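Wed 2 January

Spent the quiet days rewriting our recording rules for household tasks. The old version dated from September and had grown to 17 items, several of which contradicted each other. Wycliffe Mwaipopo went through 380 episodes from the Pirnard set and rejected 60, mostly for the same two faults: hands leaving view mid-task, and labels that named a goal instead of an action.

The rules as they now stand:

- Both hands stay in view from first contact to release.
- One episode, one task. Opening a bag and lining a bin are separate episodes.
- Labels use a verb and an object: "hold bag open", never "tidy up".
- Thin film, cloth and cable get their own tag, `deformable`.
- A dropped object stays in the episode and is marked.

Taras Hrynyshyn wanted a minimum light level as well. I left it out until we have meter readings from Villevden. 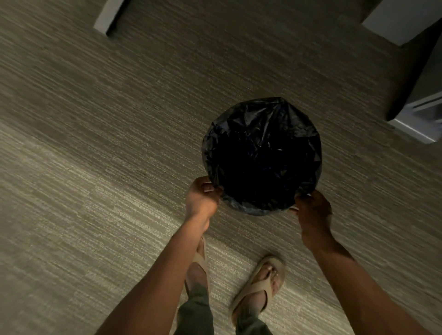 When does an episode end if the object never comes to rest? At the last frame in which either hand changes its grip, plus one second.

The Jalum set still follows the old numbering. Conversion is next on my list.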